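Fluludura – live double album on vinyl
Storkico Records, 2 LPs, gatefold sleeve
Released 2020-10-23

I've been selling records through this little page for ages and I don't think I've ever been so pleased to put one up. Fluludura are the loudest band I know, and this is the whole of their April show at the Fastia in Kurtuluş, start to finish, with all the shouting between songs left in (my Turkish is poor, but I'm told most of it is about the monitors).
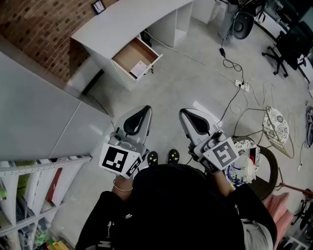

It was mixed by Ozan Aksoy, who also plays bass for them, so yes – the bass is high. I like it that way! If you've only heard the studio records you may want to turn things down a notch for side one and then creep back up. Side three is the one I keep playing. It's a single long piece that they've never recorded anywhere else, and the drums on it are enormous.

We pressed 2000 copies, all on black vinyl, and each sleeve is numbered by hand. I kept 1147 for myself, it's my old door number and I couldn't resist. Please don't ask for particular numbers, I just take the next one off the pile.

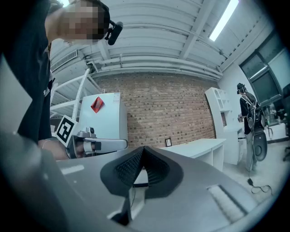
Postage is worked out at the checkout. I send records out in stiff mailers with the discs outside the sleeve, so the seams don't split on the way. If you're ordering a shirt as well, leave me a note and I'll put it all in one parcel – the shirts come up a bit small, so go up a size if you're unsure.

Download code included. Limit of two per person.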